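Visit report: Dellmont refurbishing site, December

The Dellmont site takes in office desktops returned from lease and prepares them for resale. Volume last year was 3904 units, handled by a staff of 20. Anikó Kozma, who runs the teardown section, led the tour.

Drive handling is being moved to a two-arm cell. The operator still opens the case and signs the job sheet.
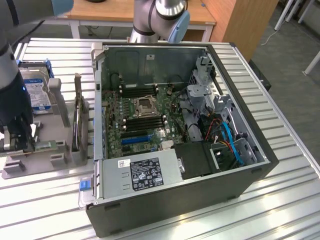
Teardown cell with an open tower on the worktable and a hard drive in the holder at left.

Kozma put the trial at 64 towers so far. Wrist complaints were the original reason for it. Operators now spend more of the shift on fault diagnosis and data records, and three have moved to a higher pay grade. Two told us they disliked waiting on the arms. Cycle times were not released. Bent brackets still go to the manual bench.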